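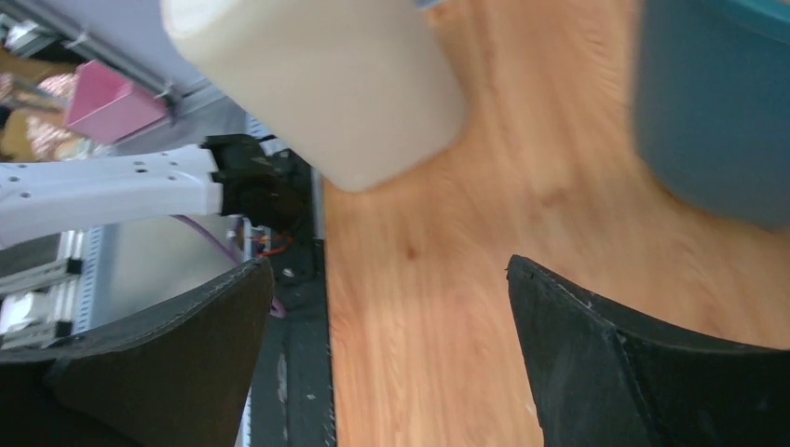 News > Press > Retail

Nov 19, 2024

Ostex to take over three Gasser flooring stores, all staff kept on

FOR IMMEDIATE RELEASE

Ostex has agreed to buy the three remaining Gasser flooring stores. Deal signed this week, keys change hands once the leases are transferred. Price not disclosed.

All store staff keep their jobs, same pay, same hours. Gasser name stays over the doors until July at least. After that the signs change to Ostex, one store at a time.

What it means for Gasser customers:

Deposits already paid are safe. Ostex takes on every open order, at the price on the original slip. Nothing to do, no new paperwork. Gift cards good at all Gasser stores and, after the handover, at Ostex stores too. Fitting dates stay as booked. If a date has to move the store will call you, please make sure they have a current phone number.

Workmanship guarantees on past fittings carry over for there full term. Keep the receipt. Lost it, ask at the counter, the stores hold copies going back 4 years.

Returns: unopened boxes only, same as now.

The Sturanov warehouse is part of the deal. Nearly 3016 pallets of boards, underlay and trim are stored there and the stock will be shared between both chains. Ostex expects waits on common oak and pine boards to come down from four weeks to two. Special orders will take as long as they do now. The warehouse pick-up counter is closed for 2 days during the stock count, dates to be posted on the door and at the stores.

Sample loans continue. Up to three boards per household, back within a week please. Gasser samples can be returned to any Ostex store after the handover, and the other way round.

Trade accounts: existing credit terms run to the end of July. New account forms go out by mail before then. Builders with accounts at both companies will be be moved to a single account, with the higher of the two limits.

Notirer, which handles fitting for Ostex, will take bookings for the Gasser stores once current jobs are finished. Gasser's own fitters have been offered places on the Notirer crews. Stair work and sanding not included for now, details in spring.

Holiday hours at all stores unchanged.

Press questions to the Ostex press office. Customers with a question on an order, please contact the store where the order was placed, the press office can't look up orders.

ENDS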